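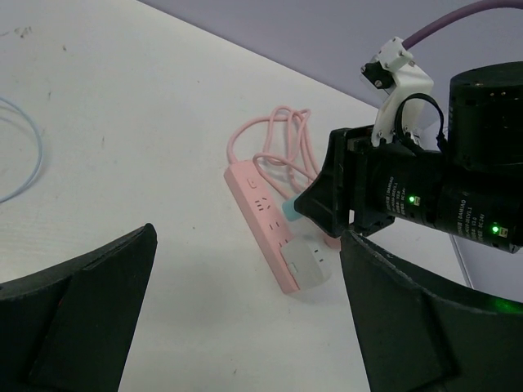
Yaqin Zheng wrote in to say she called her council member three times about the Pullwood bridge vote, got voicemail every time, and couldn't find her notes when the aide finally called back.

March 9, 2018
By the Kindunport Kitchen Table desk

Search this site Go

OK so, tips for doing politics from the kitchen. Quick ones.

One folder per issue. Not per meeting, you'll never find anyting. Last budget packet was 41 pages and I needed maybe two of them. Pull those, tape them inside a cabinet door.

Calling the office: write your street and the agenda item on an index card first. Say those before anything else. Aides log it by address.

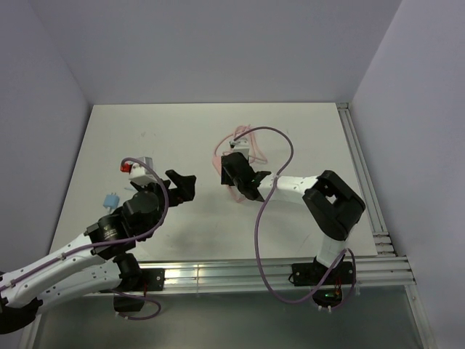

Date and name on the card when they call back. Every time. Cards go in a recipe box, tabs by member. Mine has Hedlund, Trirkholm, and a fat one for the mayor.

Public comment is short. Practice with the oven timer, 300 words tops. Read it out loud, cross out what you trip over.
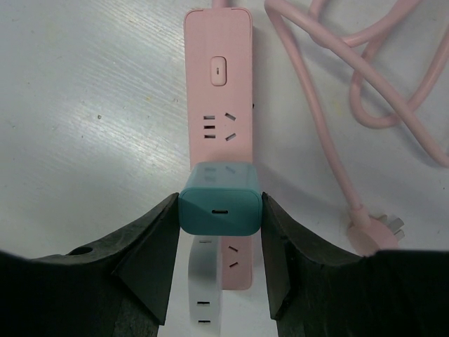
Watching the council stream at home, start early and print the agenda, the link moves around. They go past 10 most nights. Phone will die before the vote, so plug in before roll call. A little cube charger with a USB-C port does it, on a power strip with it's own switch, flip the whole thing off after adjournment. Volume up for the consent items, they mumble those.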